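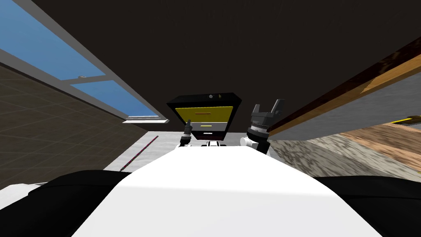
Step 4. Set up your first price alert

Okay, you've got your watchlist loaded, so now comes the part I like best. I'm using Clornia (ticker CLRN in the practice feed) because it moves enough to be fun.

1. Open the Alerts tab in Bustbridge and click New.
2. Type the ticker and pick Daily, unless you really want your phone buzzing all through lunch.
3. Under Trigger, choose Close Above and enter 117. I picked that level from the November high on my own chart, so go find yours!
4. Set Expires to 30 days. If you leave it blank the alert never goes away, and I once got pinged about a stock I'd sold two summers earlier.
5. Click Save. A little bell shows up next to the ticker.

Note: Close Above waits for the end of the session. Touch Above fires the second the price gets there, even if it drops right back down. I mixed these up for months.

Step 5. Attach a practice order

1. Switch the account menu (top right) to Paper. Check it twice, please.
2. Right-click the bell and choose Attach Order.
3. Put 2,000 in the Dollar Amount box and let the program work out the shares. It rounds down, so you'll have a bit of cash left over.
4. Add a stop. Mine sits under the 40-day average, and I type it in by hand - the auto-stop button is too tight for my taste.

Caution: A stop is not a promised price. If the stock gaps down overnight, you get filled wherever it opens, and that can sting. 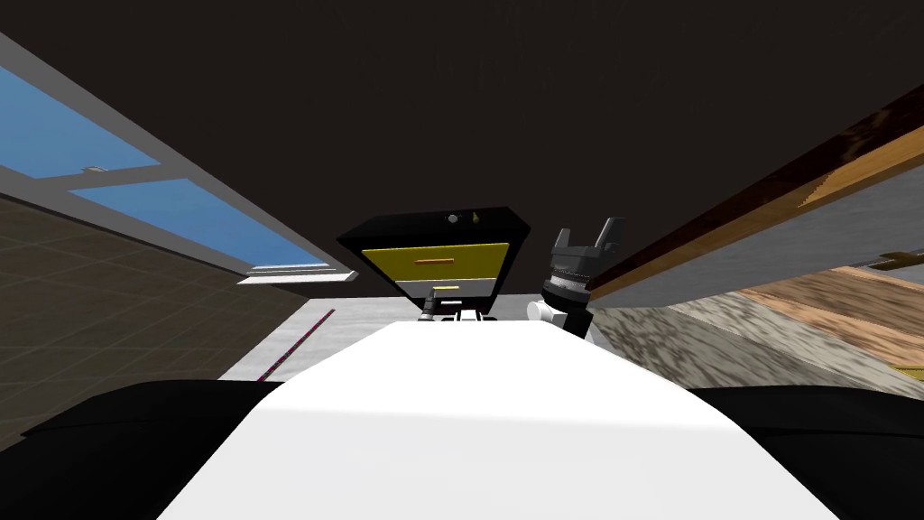
Bustbridge Desktop Setup Guide, Issue 30

5. Hit Review, read the whole ticket, then Send.

If the order comes back gray, your data feed is probably still set to Delayed. Go to Settings, then Feeds, pick Hoarau Live, and restart. Huiling Qiu on the Emadstead message board also suggests clearing the chart cache first, and that fixed it for me on my old laptop.

Leave the practice order alone until it fills or the alert expires. Step 6 covers moving the stop up once you're in.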